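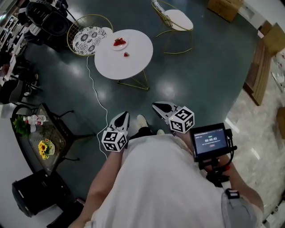
그림 4-2. 녹화 화면의 타이머가 00:00:03을 표시한 상태. 앞쪽 탁자에 딸기 접시가 놓여 있다.

4.2 손으로 시연 녹화하기

이제 Rarkley 핸드 그리퍼를 직접 들고 로봇에게 가르칠 동작을 보여 줄 차례입니다. 처음에는 손이 조금 어색하게 느껴지실 텐데, 몇 번 해 보시면 금세 익숙해지니 너무 걱정하지 마시고 천천히 따라와 주세요. 예제 작업은 탁자 위에 떨어진 딸기 한 알을 집어 접시에 올리는 것입니다.

1. 손잡이를 편안하게 쥐고 탁자에서 두어 걸음 떨어져 섭니다. 화면이 눈에 잘 들어오는 각도를 먼저 찾아 두시면 좋습니다.
2. 양쪽 손가락에 달린 흰색 마커 큐브를 살펴봅니다. 무늬에 얼룩이나 지문이 묻어 있으면 마른 천으로 살살 닦아 주세요.
3. 녹화를 시작하고 타이머의 숫자가 올라가는지 확인합니다. 숫자가 그대로라면 케이블을 다시 꽂고 처음부터 시작합니다.
4. 2초 정도 가만히 서 있다가 탁자로 다가갑니다. 이 짧은 멈춤이 기준 자세로 저장됩니다.
5. 손가락을 충분히 벌려 딸기 양옆에 맞추고, 안쪽 패드가 닿을 만큼만 부드럽게 오므립니다.
6. 접시 위로 옮긴 뒤 손가락을 천천히 벌려 내려놓고, 한 걸음 물러나 녹화를 마칩니다.

참고: 한 번의 시연은 20초 안에 끝내는 것이 좋습니다. 같은 동작을 여러 번 녹화하실 때는 딸기의 위치와 다가가는 방향을 조금씩 바꿔 주세요. 중간에 떨어뜨린 시연도 지우지 말고 목록에서 '실패'로 표시해 두시면 나중에 요긴하게 쓰입니다.

주의: 바닥에 케이블이 있을 때는 발밑을 먼저 살피고 움직이십시오. 화면만 보고 걷다가 걸려 넘어질 수 있습니다.

주의: 시연에 쓴 과일은 드시지 마십시오. 무른 과일은 패드에 즙이 남으니 작업이 끝나면 패드를 꼭 닦아 주시기 바랍니다.

녹화한 파일을 Komcombe 프로그램으로 옮기는 방법은 4.3절에 있습니다. 오류 코드 171이 나타나면 마커가 손에 가려지지 않았는지 확인한 뒤 3번부터 다시 진행하세요.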